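Exposed pipes in basement workroom: box them in or leave them?

fumham_dave
We're fixing up the basement room so we can use it for sorting and packing orders. Walls are white, ceiling is white, floor is wood plank. The only thing I don't like is the pipes. They run in a group along the ceiling, make a wide curve, then go down the left wall to the floor. All wrapped in white insulation. I got a quote of 900 to box in the lot with drywall. Is it worth it?

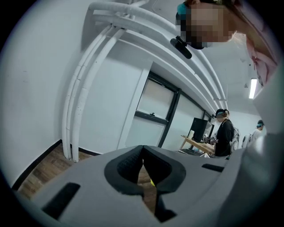 The drop on the wall is what bothers me most. I wanted shelves on that side and now I lose the corner. My wife says paint the wall and forget it.

Hinier
Leave them. I boxed mine in and had to cut the drywall open twice in the first year. 900 is a lot of money for something you may have to tear out.

Chantal Pelletier
I disagree with Hinier. You can box in pipes and still get to them if you put in access panels. We did ours with plywood fronts on screws. It takes me 13 minutes to get the whole thing off. But 900 sounds high unless that includes painting.

fumham_dave
It includes paint. It does not include panels, I asked. Those are extra.

Omgate
What's in the pipes? If it's heating I would want to know what condition the insulation is in before closing anything up. How old is the building? Old pipe wrap can have asbestos in it. Get it tested before anyone drills or cuts near it.

fumham_dave
Building is older than me. I can see seams and joints in the wrap but I have no idea what it's made of. The landlord said it was redone but he didn't say when.

Omgate
Ask him for the paperwork. Don't take his word for it.

Hinier
Wait, you rent this place? Then why are you paying for drywall at all?

fumham_dave
Long lease, and he gave us a break on the rent for doing the work ourselves.

Chantal Pelletier
Get that in writing too. And I'd still do something about the vertical part. If you are moving boxes in there, somebody will bump the wrap sooner or later. A simple guard up to waist height would do it, standing on the floor a little way out from the pipes. Leave the ceiling part alone.

Hinier
I can agree with that. Ceiling stays open, guard at the bottom.

fumham_dave
OK, no drywall for now. I'll call the landlord in the morning and ask about the insulation. Shelves are going on the other wall.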